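Notes from the Allotment Kitchen

The picnic cupboard, and what we are doing about it

Every summer I write a piece for this newsletter about eating outdoors, and every summer somebody stops me by the water butts to say it rained. I know it rained. I was under the same gazebo as you, holding the same pole.

This year's subject is plastic picnicware: how much of it a household needs, where it should live, and why the lids leave home before the bowls do. Bright colours on a green cloth.

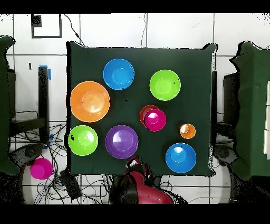
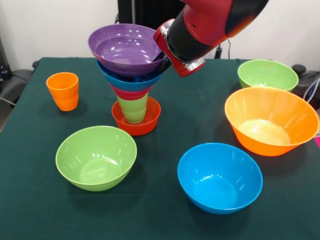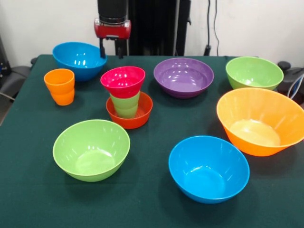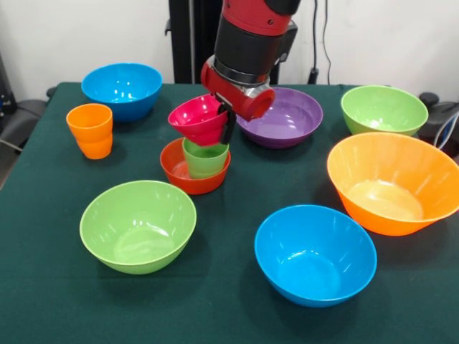
How much is enough

I emptied my own picnic cupboard in the first week of the holidays, having told my sister it would take ten minutes. It took until the news. I had 24 bowls for a household of three, one of whom will only eat from the packet. I also had a cool box with no handle, a handle that fitted some other cool box, and a corkscrew I had accused my brother-in-law of stealing in front of his mother.

My rule now is two bowls and one cup a head, plus a big bowl for salad and another for whatever the salad is meant to be keeping company. Anything over that goes in the swap box. You will object that you sometimes have people round. So do I, and they bring bowls, and then they leave them behind, and this is how it started.

Stacking

Bowls that nest are a joy, right up to the moment you want the one at the bottom. Put the widest underneath and work upwards, and don't be tempted to pop a cup in the middle to save space. I have done it, I will do it again, and the whole lot will come down on the cat's side of the kitchen.

If two cups have stuck together, stand the bottom one in warm water and fill the top one with cold. Wait a minute and twist. Do not use a butter knife. My Veltano beakers were a wedding present and one of them now has a chip in it the shape of Norfolk.

Getting the smell out

Plastic that has held coleslaw will go on remembering coleslaw. I have tried lemon, vinegar and leaving things on the lawn in full sun, and the lawn is the one I'd back. Bicarbonate of soda mixed to a paste does well on tomato stains if you leave it overnight. Fiorella Amato on plot 54 swears by the Stuson cleaning tablets, which she buys from the hardware shop in a quantity I can only call ambitious. I borrowed two and my salad bowl smelt of swimming baths until the weekend. She says I used too much. She had told me two.

Something to put in them

Fiorella has also let me have her bean salad, on condition that I stop calling it "the bean thing" in print. Cook your beans (or open your tins, I'm not your mother) and dress them while they are still warm, with oil, red wine vinegar, a crushed clove of garlic and more salt than feels polite. Let them cool, then add sliced celery, parsley and a tin of tuna broken up with a fork. She uses Lo Presti tuna and can tell when you haven't.

It keeps until the next day in the fridge. It does not keep in the boot of a Fiesta at the Purevport regatta, as several of you will recall, and I have apologised to those concerned.

The swap box

The box is in the seed hut, under the bench, next to the netting. Please put things in clean and dry. Please also take something out now and then, as at present it is really just a box. Lids are welcome even without their bowls: I have hopes of a grand reunion in September, when we'll tip the lot on to the trestles and see who fits whom.

We won't take cracked plastic, glass, or anything electrical. Whoever left the sandwich toaster, it is still there and the spiders are very settled.

Next time: marrows, and how to refuse one.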